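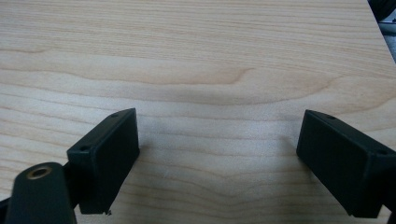 «La mesa primero, luego ya veremos»

Nos recibe a las nueve de la mañana, con prisa, un café en la mano y el otro brazo lleno de trapos. Lleva el taller de restauración y montaje de Vemorska, dos naves pequeñas al final del polígono, y ha pedido que no pongamos su nombre. «Pon el taller. El taller es lo que me interesa que salga».

Hablamos de mesas. De madera clara, sobre todo, que es lo que más le piden desde hace un par de años. Abedul, arce, chapas finas sobre tablero. «La gente quiere claridad en casa. Vienen con la foto en el móvil y dicen: así, que no amarillee. Y yo les digo que va a amarillear. Un poco. Toda la madera cambia».

¿Y cómo reaccionan? Se ríe. «Unos se van. Otros preguntan cuánto tarda».

Lo que más le gusta de estos tableros es la veta. Habla de ella un buen rato, pasando la mano en el aire. «Hay quien la quiere recta, como papel pautado. A mí dame una que haga ondas, que se curve en medio. Eso en el almacén te lo dan más barato porque dicen que distrae. ¿Distrae de qué? Si vas a comer encima».

Compra la chapa a Flemau, un almacén mediano con el que trabaja desde el principio. Mira las hojas una a una y de pie, con luz de lado. «Con la luz de arriba no ves nada. De lado te sale todo: la ondulación, el lijado malo, los golpes. Yo he devuelto hojas por un lijado malo. Por la veta nunca».

Para el acabado, aceite duro. Tres manos. Antes daba 2 y lo cuenta como quien confiesa una multa. «Iba justo de tiempo. Y a los seis meses me llamaban por los cercos de los vasos». Entre mano y mano, una noche entera y lija de 600 muy suave, casi sin apretar. Del barniz al agua no quiere oir hablar, aunque tiene dos botes en la estantería. «Para las patas. Las patas me dan igual».

Suena el teléfono. Contesta, dice que mañana, cuelga. Seguimos.

El encargo gordo de este año ha sido el comedor de Athanasiadis, un restaurante de pescado que abre en septiembre. Mesas de cuatro, todas con la misma chapa y las hojas numeradas por detrás para que casen si se juntan. «Eso no lo va a ver ningún cliente. Lo veo yo cuando voy a cenar». La factura de material se fue a 1.421 euros solo en chapa. Le pareció cara, la pagó igual.

¿Limpieza? «Trapo húmedo y trapo seco. Ya está. Ni limón ni vinagre ni el invento de la cuñada». Luego matiza: para la grasa, una gota de jabón neutro, bien escurrido el trapo, siempre a favor de la veta. Y los grises, esas zonas apagadas que aparecen donde se apoya siempre el mismo brazo, se arreglan con un poco de aceite y paciencia. «Más paciencia que acéite».

Le preguntamos por los arañazos. Depende. Con chapa fina no se puede lijar a lo bruto — «te la comes y sale lo de abajo, y eso no tiene vuelta» —, así que los pequeños los deja. En su casa tiene una mesa con más de 600 marcas, dice, exagerando a propósito, y no piensa tocarla.

Lo próximo se llama Adanine. Una mesa plegable para pisos pequeños, tablero claro, canto redondeado, de momento un prototipo que cojea. «Cojea por el suelo», protesta. Vuelve a sonar el teléfono. Esta vez sí que tiene que irse, hay un porte esperando fuera y el conductor ha dejado la furgoneta en doble fila.

Desde la puerta grita una última cosa: posavasos de corcho, los de fieltro calan.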